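Furkby save stuck at 31% after update

Shahab Moradi
Since the June patch my Furkby save hangs at 31% on load. Console is on firmware 2036, game build 1147. Reinstalled twice, same result. Is the cloud copy safe to pull?
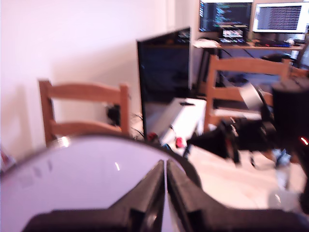
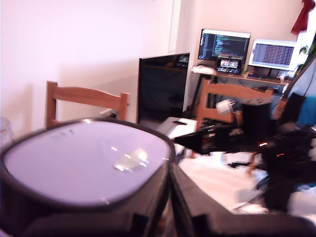 Esmaeil Alipour
Pull the cloud copy, but turn off auto-sync first - otherwise the bad local file overwrites it. Then clear the cache and load offline.

Juvo
same on 466 hours of progress, just wait for the next patch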